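Search this site
Type keywords and press Enter

Cleaning Used Laptops for the Loan Shelf
Student project report, Somamwood workshop course
Judit Győri and Anju Kandpal

1. Purpose
The loan shelf lends used laptops to first-year students. Many come back with dirty screens and greasy palm rests, and the shelf had no written cleaning routine. Our project was to write one that takes a student less than ten minutes and costs very little.

2. Materials
We used microfiber cloths, distilled water, 70 percent isopropyl alcohol, cotton swabs and a soft brush. The cloths were Skokix, bought in a pack. Total spending was 169 dollars out of a budget of 2,000, and most of it went to cloths and a desk lamp.

3. Method
Shut the laptop down and unplug it. Brush the keyboard from the function row toward the spacebar. Wipe the keys with a cloth dampened with alcohol, then go over the palm rest and trackpad. Use water only on the screen. Clean the hinge strip last with a dry swab — lint collects there and gets pushed onto the display if it is done first.

We checked each screen with the power off. Marks that hardly show on a lit display are much easier to see on black glass.

4. Results
We timed 133 cleanings between us. Most were under the ten-minute limit. Keyboards gave the least trouble. Screens took longest, and we often went over one twice before deciding that a line was a scratch and would not come off.

The upper half of this screen has many fine white scratches and streaks, and there is a small white smudge on the trackpad.

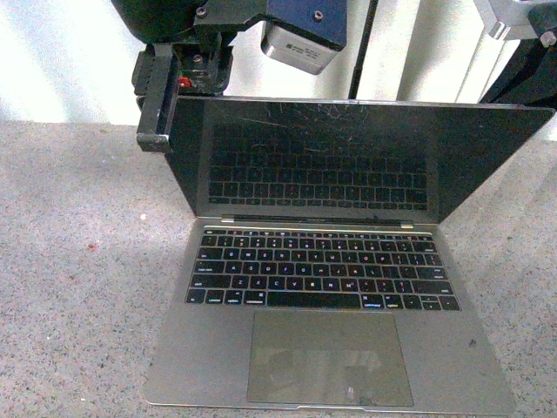 5. Problems and changes
Our first draft told people to spray the cloth until wet. That was too much liquid, so the final version says damp. We also added a line on the checkout card for existing scratches, so the next borrower is not blamed for them.

We did not test matte screens. Anju would like to do that in March.

Comments

Golestani: Did you try plain water on the keys first? Alcohol took the letters off mine.

Sedow: Useful. Could you post the checkout card too?

Judit Győri: Will add it this week.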